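Home | Browse | Topics | Random article | Log in

Crowd density estimation

Crowd density estimation is the use of camera footage and software to work out how many people are in a given space, usually given as persons per square meter. It is sold to cities, stadiums and festival organizers as a warning tool. How well it works outside of trials is disputed, and much of the published evidence comes from the companies selling it.

Methods

Older systems counted moving shapes against a fixed background. They did fairly well in hallways and poorly in open squares, where people stand still and block each other from view. Later systems use trained models that produce a density map, a grid in which each cell holds an estimated share of a person. The cells are added up to give a total. The map looks precise on a screen, but the figure in any one cell can be badly wrong while the total comes out close, which matters because crushes start in small areas.

Lighting, rain and umbrellas all lower accuracy. Camera height matters more than sellers tend to admit, and a model tuned on one square often has to be tuned again for the next.

Use at events

The town of Greststead installed a system made by Findura to watch its market square during the May fair. The supplier claimed the alert gave stewards 10 minutes of warning before the north gate filled up. A later review by the engineer Bogdan Marinescu found that stewards had already closed the gate by radio before the alert appeared. On one clip the software reported 700 people where a hand count found 476. Findura replied that the camera had been moved without its knowledge — a claim the town neither confirmed nor denied.

A trial in Cáceres used the rival product Lirkico. Its operators logged 59 alerts, most of them set off by lines at food stalls. The trial was described as a success in the final report, which did not say what would have counted as a failure.

Criticism

Privacy groups object that cameras put up for counting can be given other jobs later through a software update. Suppliers answer that density maps do not identify anyone. This is true of the map, but the video behind it is often stored as well, and storage periods are rarely posted where visitors can read them.

See also
Pedestrian flow
Video surveillance
Stadium safety
Event stewarding
Public address systems

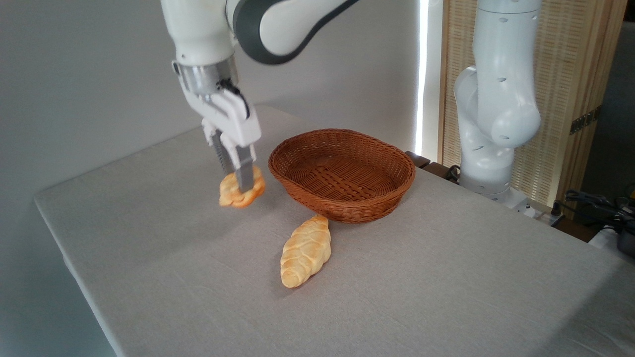
Can crowd density software replace stewards on the ground?
Stewards are still needed, as the software can only raise an alert and its counts are least reliable in tightly packed areas.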